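October 21, 2019
By Serena Valentini and Gerardo Lombardi
16 shares | 2 comments

3.2 Bowls, trays and where people like to put them

Before we come to the settings themselves, it is worth lingering a little over the tableware, which we chose with more fondness than science. Our earlier work in the Mamdale households (283 place settings, all sketched by hand by Pierina Zanetti over one very cold January) had left us with a strong feeling that people treat a bowl and a tray as a pair long before they have decided what is going to be eaten from either. We wanted a plain bowl, then, and a tray with a bit of character to it – something a family might really own and quarrel over at breakfast.
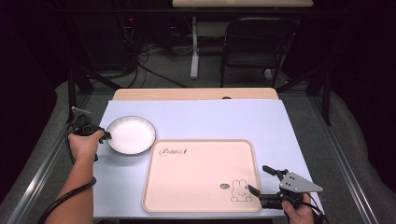 Figure 2. The round white bowl and the pink "Rabbit" tray on the light blue tabletop.

The tray has rounded corners and a raised lip, with its lettering near one corner and a small line-drawn rabbit in another, and these drawings matter more than we had first supposed. In the Mamdale sketches a decorated tray was nearly always turned so that its writing could be read by whoever was sitting down to it, while a plain one was put down any old way. The bowl offers no such help, being round, and so all the choosing goes into its place on the table: beside the tray, behind it, or on top, where it hides the very picture somebody bought the tray for.

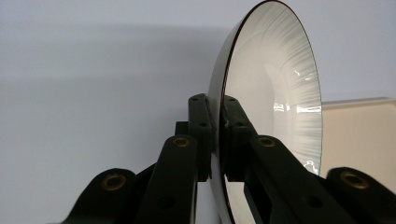 We also took some time over the rim. A thin dark line around a white bowl gives the eye an edge to follow, and Zorica Spahić, who read the sketches with us, was firmly of the opinion that rimmed bowls are set down more squarely than unrimmed ones. We are inclined to agree with her, though the sketches alone cannot settle it – Pierina drew the rims only when she had a sharp pencil to hand – and we return to the matter, with rather more patience, in Section 4.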